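About Irari Language School

We teach Swahili to grown-ups, and we love it!

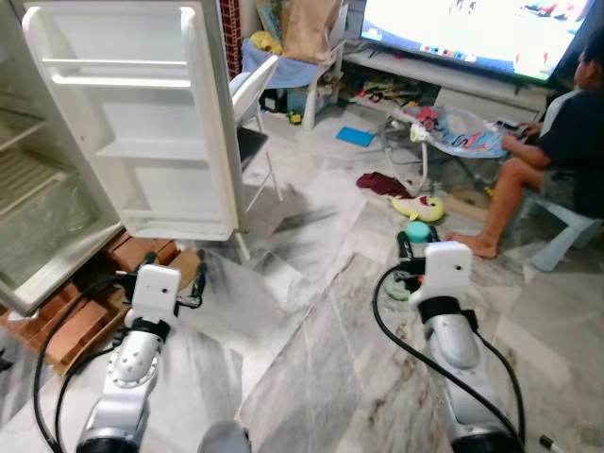

Do I need to know any Swahili before I join?

Most of our students start from zero, and the beginner group is made for them. If you picked some up from family or a trip years ago, come and chat with us first and we'll find you a group that fits.

Irari started with one evening class and a borrowed whiteboard. Zawadi Mfinanga had been helping a neighbor get ready to meet her in-laws in Tanga, and the neighbor told her sister, and the sister told her whole office. By September there was a waiting list. Zawadi called her brother Wafula, who was teaching high school geography at the time, and he took the second group. He has never really given it back.

These days we have 35 students in groups of nine or fewer. We keep them small so everybody gets to talk, and you will talk a lot! Beginners learn greetings the first evening (there are so many, and people really do use them), then move on to family, food, directions and the noun classes. Yes, the noun classes. Wafula has a set of colored cards for those and gets a bit carried away, but by the end of the term you'll hear yourself saying "vitabu vizuri" without stopping to think.

Nasrin Zamani runs the middle level. She came to us as a student, speaks Swahili as her fourth language, and remembers exactly where it gets hard. Jacqueline Tanguy leads the reading circle, which is working through a book of short stories at a pace of two pages a night, with plenty of arguing over single words. Nga Tăng answers the phone and your emails, and keeps the lending shelf in order.

On Saturday mornings we have open conversation, and you don't have to be enrolled. Bring a friend, bring your kids, bring a question about a song lyric that's been bugging you. We put the kettle on at 9 and usually go until people get hungry.

Each term ends with Mutiso, our story night, where anyone who wants to can stand up and tell a story in Swahili. Some run a minute, some run much longer, and first-term students always get the loudest applause.

New beginner groups open three times a year. Write to Nga to put your name down, or just drop in on a Saturday. Karibu sana!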